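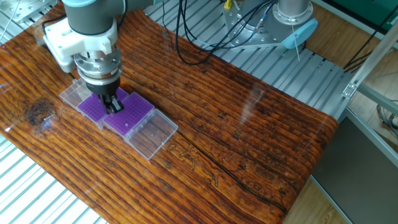 Quick one, I have to be out the door in 15 minutes and the rice is still on.

So the walking. I've been walking to work since the start of September and people keep asking, so fine, a post. I didn't plan it. The 24 bus stopped going down Drerkgate (roadworks, then more roadworks, then a sign with no date on it) and the detour bus takes forever and smells like wet coat. One morning I just kept going past the stop. Got to work sweaty and weirdly cheerful. Did it again the next day.

Route, for the people who wanted the route: down the hill, left at the Grigaitė bakery, along the canal till the footbridge, then up through the back streets behind the school. There's a shorter way along the main road but it's all trucks and I can't hear my podcasts. Canal in the morning is great. Herons! Well, a heron. Same one I think, always looking furious.

Leaving the house at 7. I used to leave a lot later and still be late. Don't ask me to explain the math.

Shoes. OK so I got this wrong for two whole weeks. Started in my flat canvas ones, no support at all, and by the second week my left heel was screaming. Then I got a pair of Skumach walkers off the sale rack, half a size up, ugly, sort of oatmeal colored. Fixed it in days. Should of done that first. If you are starting out, buy the ugly shoes.

Socks matter more than I thought too. Not cotton. That's all I've got on socks.

Rain is the real problem. Umbrella is useless on the canal, the wind comes straight up it and flips the thing inside out. I have a long coat with a hood and I keep a dry pair of pants in my desk drawer now. Very glamorous. I did get properly soaked once and had to eat lunch in my gym shorts, and I'd still take it over the detour bus.
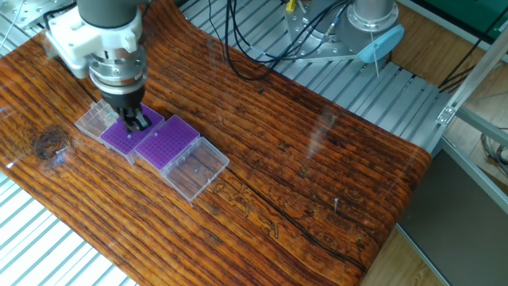 Huguette Texier left a comment on my last post saying I should stop bragging about mornings and tell people what I do about the walk home, which is in the dark half the year and uphill, and did I think of that.

Fair!! Home is harder. My legs are done, my bag weighs more for some reason, and by the time I reach the bottom of the hill I start bargaining with myself about the bus. Some nights I take the bus. It's allowed. I decided early on that only the mornings count and everything after that is extra. A headlamp feels silly but I bought a little clip-on light for my bag and the back streets are pretty well lit anyway.

What gets me up the hill is Surkar, the soup place on the corner. Lentil, lots of lemon, bread on the side. I probably spend what I save on bus fare and then some. Not looking at the numbers.

Sleep is better. Mood is better, mostly. Haven't lost any weight, see soup.

Still want to try the long way around by the allotments once the leaves turn, Lovisa Nyberg swears there's a gate at the far end that stays open and lets you cut through to teh canal. If anyone knows whether it's locked in the mornings tell me in the comments before I end up climbing it in work pants.

Rice is sticking, gotta go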